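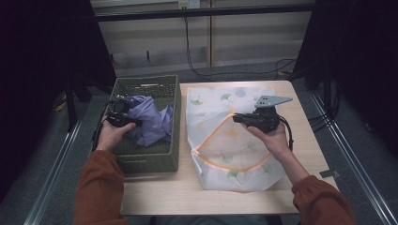 Según Gonçalo Salgado, el brazo es lo último que hay que comprar. Dice que primero se arma bien la mesa, se trabaja una temporada con las pinzas en la mano y solo después se pide presupuesto del robot, porque para entonces ya se sabe qué alcance y qué apertura hacen falta. Me lo escribió en junio y desde entonces le doy vueltas.

¿En qué orden comprar el equipo para manipular ropa?

Somos un taller pequeño en Clullesstead y queremos automatizar una parte del trabajo con prendas: sacarlas de la cesta y meterlas en bolsas de malla con cremallera, una por bolsa. De momento se hace con pinzas de mano, una en cada mano, con su cable, sobre una mesa de madera.

Para lo que queda de año tengo 969 euros, IVA incluido. Ya sé que con eso no se compra un brazo. La duda es en qué gastarlo ahora para no tirarlo cuando llegue el presupuesto grande. He pensado en estas cosas:

Un segundo juego de dedos para las pinzas. Zekel los vende sueltos.
Cables de repuesto y algo para llevarlos por arriba.
Cestas y bolsas de distintos tamaños y tejidos.
Ahorrarlo todo y sumarlo a la partida del brazo.

El proveedor (Caputo) me insiste en que reserve ya el brazo con una señal. No me ha dado las condiciones por escrito.

brezal_taller
Publicado el 19 de agosto de 2018

Kimie Hattori
Yo no daría ninguna señal sin papeles. Pide por escrito si te la devuelven, qué plazo de entrega tienen y si la controladora va incluida. En nuestro caso no iba, y tampoco los soportes, y hubo que volver a pedir dinero a mitad de proyecto. Fue bastante desagradable.

Sobre el orden, estoy de acuerdo con Gonçalo en casi todo. Pondría el dinero así:

400 euros para consumibles: dedos, almohadillas, tornillería y cables. Los dedos se desgastan antes de lo que dice el catálogo si trabajas con cremalleras. Compra 2 juegos completos y guarda uno sin abrir.

Una parte menor para tejidos. No hace falta que sean caros. Una tela lisa y blanda se arruga hacia dentro y se coge por cualquier pliegue; una malla plana sobre la mesa es otra cosa, la punta resbala por encima. Si solo pruebas con una de las dos, el pedido del brazo te saldrá mal, sobre todo en la fuerza de cierre. Mete también alguna cesta de borde alto. El borde limita mucho el ángulo de entrada de la muñeca y eso no se ve en ninguna hoja de características.

El resto, sin gastar. Siempre aparece algo.

Donde no coincido con Gonçalo es en esperar a tenerlo todo cerrado para pedir presupuestos. Pídelos ya, aunque no compres. Tardan, y te sirven para defender la partida del año que viene. Yo pediría 3 y a proveedores que no se conozcan entre ellos.

Otra cosa: mide la mesa y el hueco que queda alrededor antes de hablar con nadie. Altura, fondo, distancia a la pared y dónde está el enchufe. Te lo van a preguntar todos y si lo tienes en una hoja ganas una semana.

fmolina_84
compra de segunda mano. en las liquidaciones de maquinaria salen brazos baratos, yo vi uno hace poco. lo de los dedos te los imprimes tú y listo

Kimie Hattori, en respuesta a fmolina_84
Los brazos de segunda mano que he visto venían sin licencia de software, así que hay que preguntar cuánto cuesta transferirla. Los dedos impresos sirven para probar formas. Para coger tela les falta agarre si no les pegas goma.

Ondina R.
Añado lo del plan, que es lo que me tocó preparar a mí. Usamos Zostbridge para las compras y cada línea pide una justificación por separado. Si metes «pinzas y accesorios» en una sola línea te la devuelven. Separa lo que se gasta (dedos, cables, bolsas) de lo que se amortiza (mesa, perfiles, brazo), y pon el mantenimiento del brazo desde el primer año, aunque esté en garantía, porque las revisiones las cobran aparte.

Con los cables, pregunta la longitud antes de pedir. Los nuestros quedaban cortos al levantar el brazo por encima de la cesta y al final compramos prolongadores, que encima eran más caros que el cable.

brezal_taller
Gracias. He escrito a Caputo para que me manden las condiciones de la señal y, mientras no contesten, no pago nada. Voy a pedir los dos juegos de dedos esta semana. Ondina, ¿los prolongadores los pedisteis al mismo fabricante de las pinzas o valen genéricos?

Ondina R.
Al mismo. Los genéricos no encajaban en el conector.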